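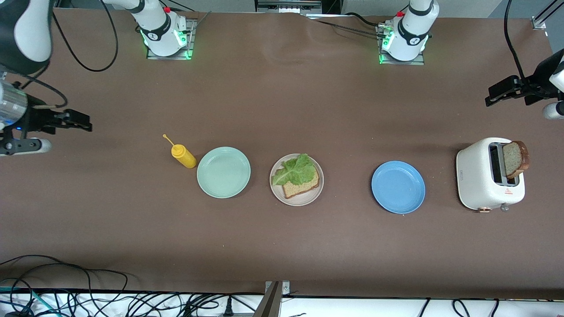
Shared Workshop Robotics, Session 2: Two Arms on One Table
Notes to go with the Brosholm build. Bring these on the night; there are no spare copies.

1. What we are claiming, and what we aren't

The Brosholm bench has two arms, a gripper on each, and a sandwich task. People hear "sandwich robot" and picture lunch. Please don't describe it that way to visitors. At best we have a bench that can repeat a few movements with things we set out for it ourselves. Bread, lettuce, plates, a squeeze bottle and a toaster were chosen because they are awkward in different ways, and I am still not convinced that a second arm helps with more than half of them.

2. Before you power anything

Walk round the table once. Check the mounting plates under both bases by hand. Look at every cable that crosses the tabletop or hangs over the near edge, and ask whether an arm at full reach could catch it. Cabling is the weakest part of this build. We have tidied it on two occasions and it has crept back each time.

Green lights round a base are a status signal. They tell you nothing about whether the path is clear, whether the right program is loaded or whether somebody has a hand on the table. Last June a group treated green as permission and sent a gripper straight into a plate. The plate survived. The fingers needed realigning, and that took the rest of the evening.

3. Left and right

We name the arms from the robot's side. If you face them across the table, the robot's right arm is on your left. Write it on tape if you must. Every log from the autumn group has the two swapped somewhere, and I stopped trying to untangle them.

4. The objects, hardest last

Plates. Shallow, with a low rim. A parallel gripper can pinch a rim, but a small error in height puts the fingertips into the tabletop. Approach slowly.

Squeeze bottle. Lying on its side it can roll, and the nozzle may point anywhere. Picking it up is manageable. Squeezing out a sensible amount is another matter, and the Drerker script we inherited simply closes the fingers for a fixed time. I wouldn't trust it with a full bottle.

Toast. A slice standing proud of the slot looks like a gift. Grip too hard and it crumbles, too softly and it stays where it is. Practise with the toaster unplugged and cold.

Lettuce. Floppy, ruffled, different every time. A leaf that hangs over the rim of the plate may still count as placed, so decide your rule before the run and don't bend it afterwards.

5. About the success figures

The Starkholm write-up gives 73 per cent for the full task. Read the method before you quote it. Runs where a person straightened the bread were kept in, and runs stopped for a cable snag were left out. Counted our way, with no hands and no exclusions, our own last block came to 37 per cent. I would rather you brought me that sort of number.

The log now holds some 3777 entries, which sounds impressive until you notice that most are single movements with nothing in the gripper.

6. Homework

Read the Fragkou notes on grip force, sections one to three. Skip the last section, which assumes a force sensor we don't own.

Then choose one object from part 4 and write half a page on how you would tell, from the log alone, that the arm had failed to pick it up. "The gripper closed" is not an answer. It closes on air quite happily.

Bring a pencil, and tie long hair back. Food used on the bench goes in the bin afterwards, including the bread.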